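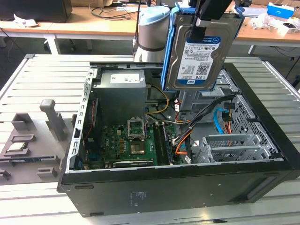

編集部 政治・テック班|特集

面会簿を読む日々 市役所を辞めた人はどこへ行くのか

ストックデールの市庁舎の三階に、閲覧室という名前の、ほぼ物置みたいな部屋があります。窓は北向き、机は二つ、コピー機はときどき紙を噛む。三月のあいだ、私はほとんどそこに住んでいました。読んでいたのは市の面会簿です。民間の人が市の幹部に会いに来たとき、誰が、いつ、どんな用件で来たかを書いておくことになっている、あの帳面ですね。去年から請求すれば誰でも見られるようになったのに、窓口の人に「面会簿をください」と言ったら「どの面会簿ですか」と聞き返されました。部局ごとに分かれてるんですって。知らなかった……。

出てきた紙は全部で736枚。台車で来ました。正直、最初の一時間で帰りたくなりましたよ。字が読めないページもあるし、用件の欄に「ご挨拶」としか書いていないページが延々と続くし。

そもそもなんで面会簿なんて読もうと思ったかというと、きっかけはジョルジュ・ジャベール(Georges Jaber)さんの転職です。地元の政治を追いかけている人ならご存じでしょうが、ジャベールさんは前の市長のもとで首席補佐官をやっていた人で、会見ではいつも市長の左後ろに立って、腕を組んで天井を見ていました。私は取材のたびにあの人を見ていたので、いなくなったときはけっこう驚いたんです。選挙が終わって、市長が交代して、気がついたらプラルニエ(Plarnier)の「公共戦略担当」という名刺を配っていた。

プラルニエというのは、自治体向けに窓口予約や申請受付のシステムを売っている会社です。そして、ジャベールさんが補佐官だったころに市が始めたのが「アケニネ計画」(Akenine)という、窓口のデジタル化事業でした。そこに入った業者が、はい、プラルニエ。

ここまで書くと、もう答えが出たみたいに見えますよね。私も最初はそう思いました。補佐官時代に便宜を図って、そのお礼に椅子を用意してもらったんだろう、と。編集長にもそう言って企画を通しました(すみません)。でも面会簿を読んでいくと、話はもう少しぼんやりしていて、ぼんやりしたところのほうが気になってきたんです。

プラルニエの名前が出てくる面会は、二年間で35件ありました。そのうちジャベールさんが同席したことになっているのは6件だけ。しかもその6件は全部、契約が決まったあとの日付です。契約前の面会に出ていたのは情報政策課の課長さんと係の人たちで、補佐官の名前はどこにもない。

「じゃあ白じゃないか」と同僚には言われました。うーん、そう簡単でもなくて。面会簿に書くのは「庁舎内で行われた面会」だけなんです。庁舎の向かいのカフェで会ったら書かなくていい。電話も書かなくていい。業界の懇親会で隣に座っても書かなくていい。規則を作るときに議会でいちばん揉めたのがまさにそこで、当時の議事録を読むと、「昼飯まで届け出ろと言うのか」と怒鳴っている議員さんがいて、ちょっと笑ってしまいました。で、昼飯は届け出なくていいことになった。

ジャベールさん本人にも会ってきました。断られるつもりで連絡したら、あっさり「いいですよ、午後四時なら」と返ってきて、場所は例の庁舎の向かいのカフェ。ご本人の指定です。

「みなさん、私が何か秘密を持ち出したと思っているみたいですけどね」とジャベールさんは言いました。「私が知っているのは、どの課に先に話をすると早いか、それくらいですよ」

いやいや、それがいちばん高く売れるやつじゃないですか、と言いたくなりました。というか、言いました。ジャベールさんは少し考えてから、「そうかもしれませんね」と言って、レモンケーキを頼みました。

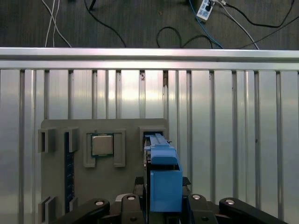 先に話をする課を知っている、というのは、規則の言葉ではどこにも引っかかりません。市の倫理規程が禁じているのは、在職中に知った非公開の情報を使うことと、退職後一年のあいだ、自分が決裁に関わった案件で市に働きかけることです。ジャベールさんはアケニネ計画の決裁印を押していません。押したのは当時の副市長です。だから一年待つ必要もなかった。書類の上では、ということですけど。

この「決裁に関わった」という言葉が曲者でして、補佐官というのはそもそも印鑑を持っていない職なんです。市長の部屋に入る紙をどの順番で積むか、誰の電話をつなぐか、どの会議を三十分早めるか、そういうことを一日中やっている。印鑑はないけど、印鑑を押す人の机の上を作っている人です。前に補佐官室で働いていた方に電話で聞いたら、「決裁欄に名前が載るのは、むしろ仕事に失敗したときでしたね」と言っていました。うまいこと言うなあ、と感心してメモしたんですが、よく考えたら怖い話です。

面会簿の中には、もう一社、気になる名前がありました。フォボウ(Fovow)です。市民の意見を集めるアプリを作っている若い会社で、プラルニエと同じ時期に市へ売り込みに来ていました。こちらは選ばれなかった側。面会の回数はプラルニエよりずっと少なくて、最後の記録の用件欄に「再度のご説明のお願い」と書いてありました。その後の記録はありません。

フォボウの元社員の方に話を聞けました(名前は出さない約束です)。「うちは誰に電話したらいいか分からなかったんですよ。代表番号にかけて、三回たらい回しにされて、四回目で最初の課に戻りました」。私も閲覧室の件で似たような目に遭っていたので、二人でしばらく、どの課の保留音がいちばん長いかという話で盛り上がってしまいました。資産税課だそうです。

それで、この方が続けて言ったことがずっと頭に残っています。別に不正があったとは思っていない、と。プラルニエの製品は悪くなかったし、値段も負けていた。ただ、自分たちがどこで負けたのかを知りたくて、選定の記録を請求したら、評価の点数は出てきたけれど、仕様書を書く前に市が誰から話を聞いたのかは「記録なし」だった。仕様書ができた時点で、だいたい勝負はついているのに、だそうです。

私はその足で(電車で二駅ですけど)閲覧室に戻って、仕様書の公表前の三か月分をもう一度めくりました。情報政策課の面会は全部で292件。多いですよね? 私も多いと思いました。ところが用件の欄が「ご挨拶」「情報交換」「その他」のどれかになっているものばかりで、何の話をしたのか分かるものは数えるのも悲しいくらいでした。会社名が「関係者」になっている行まである。関係者って、誰の。

情報政策課にも取材しました。いまの課長さんは当時の担当ではないのですが、かなり丁寧に答えてくれて、用件の書き方に決まりがないのは認めます、とのことでした。来年度から選択式にする案があるそうです。選択肢を見せてもらったら、一番上が「ご挨拶」でした。いや、それは残すんだ、と声に出そうになりましたよ。

一方で、役所を辞めた人を民間が雇うこと自体を悪者にしていいのか、という話もあります。私の大学時代の友人にも県庁を辞めてシステム会社に行った人がいて、彼女に言わせると、役所の事情を知らない会社が作ったシステムがどれだけひどいか、一度窓口に座ってみろ、と。申請書の氏名欄に八文字しか入らないとか、印刷すると罫線が全部ずれるとか。中を知っている人が外に出て、まともなものを作ってくれるなら、住民としてはありがたい。それは私もそう思うんです。先月、住民票を取るのにアケニネの予約画面を使いましたけど、悔しいことに、便利でした。待ち時間ゼロでした。

だからこそ、せめて出ていくときの記録はちゃんと残してほしい。隣の県では、特別職の補佐官にも退職後の就職先の届け出を義務づけていて、届け出は役所のサイトで読めます。期間は二年。印鑑を押したかどうかは問いません。同じ案がストックデールの議会にも一度出ていて、委員会で継続審査になったまま、選挙で議員が入れ替わって消えました。提出した議員さんは落選していて、いまは実家の農園を手伝っています。電話したら「まだ誰か覚えてたの」と喜ばれました。また出すとしたら誰でしょうね、と聞いたら、現職の名前を二人挙げてくれたので、その二人にはもう連絡を入れてあります。一人は前向きで、一人は返事がありません。

ジャベールさんには別れ際に、届け出の義務があったら出していましたか、と聞きました。「出しますよ、もちろん。聞かれてないから出してないだけです」。会計は別々にしました。うちの雑誌は取材先におごるのもおごられるのも禁止なので。レシートは経費精算に回して、面会の日時と場所と用件は、私の手帳に書いてあります。用件の欄は「取材、転職の件」です。

次の号では、仕様書を書く前の聞き取りをどう記録しているか、ほかの市にも同じ請求をかけた結果を載せる予定です。すでに二つの市から延長の通知が届きました。面会簿を請求したことのある読者の方、どんな用件欄が返ってきたか、ぜひ編集部に教えてください。「ご挨拶」以外だとうれしいです。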